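4.3 Grasp Phase Segmentation

The policy is conditioned on a phase label, so each demonstration has to be cut into approach, close, hold and release before training. Early versions of Casel did this from jaw width alone. That worked on rigid objects and failed on cloth, where the width keeps drifting after contact as the fabric compresses between the pads.

The current version adds a visual term. A small classifier looks at the region between the two finger pads in each wrist image and gives the probability that the region is filled by the target. The width signal and the classifier output are smoothed over 11 frames and passed to a hidden Markov model with four states. We labeled 300 demonstrations by hand to fit the classifier and held out 24 for checking boundaries.

Bedding was the hardest background. Printed quilts produce strong edges inside the gap, and motion blur during the approach weakens the outline of the cloth. Dark fabric helps, but its surface has so little texture that the flow-based tracker in Neno loses it once the pads close. We therefore turn tracking off in the hold state and rely on the pad region only.
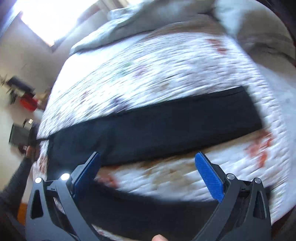
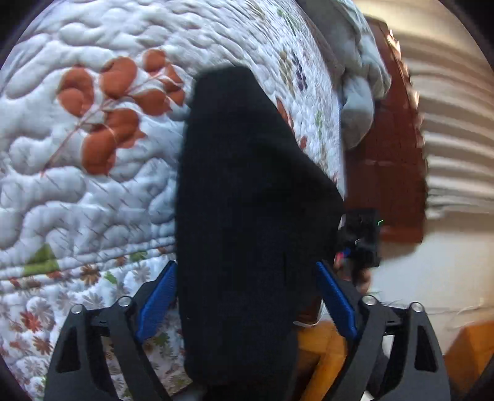
Figure 6. Wrist views from the bedding subset with a black fabric target. Top: open jaws, with the fabric lying on the bedspread. Bottom: fabric held between the blue finger pads.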